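Research news | Robotics and automation

Trareck reports method for robot grasping under patterned shadow

Clirnidside, 05/05/2020 – The robotics laboratory at Trareck has published a method that helps robot arms pick up household objects when strong light throws shadows across the work surface. The method, called Halilović after its working title in the laboratory, separates shadow edges from object edges before a grasp is planned. In tests completed this spring it cut the number of failed first grasps from 50 to 30 over a series of 285 attempts.

Grasp planners that work from colour images tend to rely on edges. Under even lighting an edge usually marks the boundary of an object. In homes, light comes through windows and past shelving, and the resulting bars and grids can be stronger in the image than the outline of the object itself. A planner may then place the fingers against a shadow, or treat one bottle as two.

The Halilović method adds a step between image capture and grasp planning. Each edge is scored on two measures: the change in colour across it, and the change in depth. An edge with a large drop in brightness, little shift in hue and no step in depth is given a low weight. Edges with a depth step keep their full weight. The planner itself is left unchanged, and the added step needs no extra training data.

The tests were carried out in a domestic laundry setting, with a washing machine, a wall-mounted wire shelf and a utility sink. Small items such as bottles were presented in a shallow woven basket on top of the machine. Woven material was chosen because its own texture produces many short edges at a scale close to that of the gripper fingers. 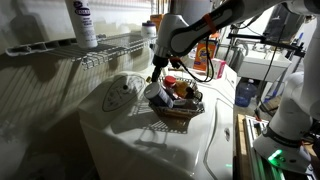 The gripper above the rear edge of the basket, with shadows from the basket and wire shelf across the washing machine lid.

The same set of 285 attempts was used for the baseline planner and for the planner with the added step. Object positions and lighting were recorded for the first run and reproduced for the second. An attempt was counted as failed if the object was not lifted clear of the basket on the first try, or if it was dropped before release.

"The gain is largest where a shadow line crosses an object lying on its side," said Hazel Achterberg, who leads the work at Trareck. "With upright bottles the two planners perform much the same, as the depth step is clear in both cases."

The remaining 30 failures fall mainly into two groups. In the first, thin items lay flat against the weave and gave almost no depth step, so that their true edges were marked down along with the shadows. In the second, the grasp point was correct but the fingers touched a neighbouring object on the way down. The method does not address the second group – collision checking in the basket is handled elsewhere in the system.

Work on the edge scoring began in January under Dirk Kettler and Kalliopi Kolev. An early version used colour alone and was abandoned when it removed the outlines of dark objects on dark ground. Depth was added after that, with a fixed threshold of 4 millimetres. Costel Kelmendi was responsible for the test protocol.

"A fixed threshold is a crude choice," said Kolev. "It suits bottles and boxes. For cloth or paper it would need to be set from the noise in the depth reading, and we have not done that yet."

The next stage will look at moving shadows, such as those cast by the arm itself as it approaches the surface. These are excluded from the present results, which were obtained from a single image taken before each approach. The laboratory will also repeat the tests with the depth threshold set separately for each object class.

The work was funded by Trevmont. A technical report giving the scoring function, the test protocol and the full table of results is available from Trareck on request.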